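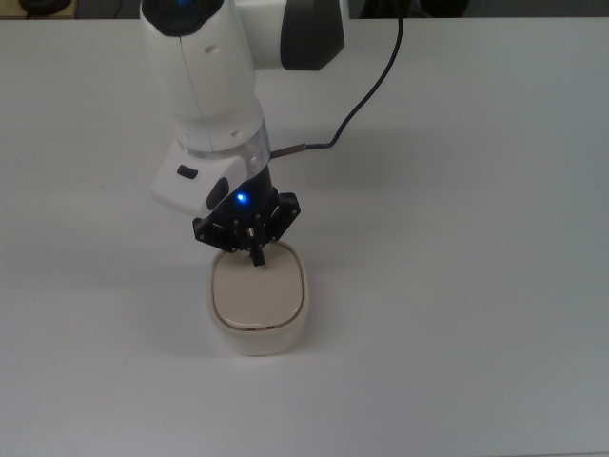 Arm and gripper at the lid of a small beige container, white bench.

Home | Files | Budget | Changelog | Contact

# Leltness bench: equipment plan

Planning notes for the Derby site. Kept by Radomír Jelínek; orders go through Vojtěch Kováčik. Last revised 10/12/2020.

## Scope

Covers arms, grippers, cabling and tables for the lid-handling work. Computing is budgeted under Rultanus.

## Planned purchases

- Arms: 2, same model as the current one
- Spare gripper fingers: 6
- Tables, plain white top: 2
- Lidded containers: 60

## Notes

Quote the gripper and its cable as separate lines — last year's order merged them and the spare cable was dropped. Delivery on arms is nearly four months, so orders placed after April fall into the next budget. Service cover is not included in the arm price.

## Open

- Finger supplier not chosen
- Table height to be agreed with Du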